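MCM 210: Celebrity News and Its Sources
Handout 4: The Anonymous Insider

A "source close to the couple" may be a sister, a publicist or the writer's own deadline. Bring this sheet to class; the October group lost theirs.

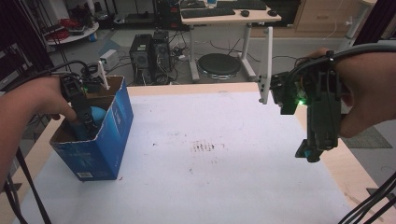
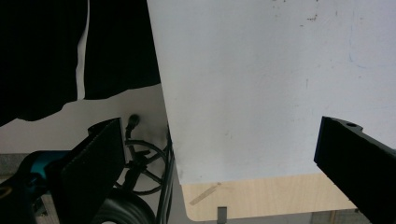

Reading for this week
The Furneo breakup story, 591 words, two of them confirmed. Underline every "reportedly" and bring a spare pen.

Exercise
Rewrite the Clukeck wedding rumor in 180 words using only what someone said on the record. Short answers are fine. Blank ones need a note.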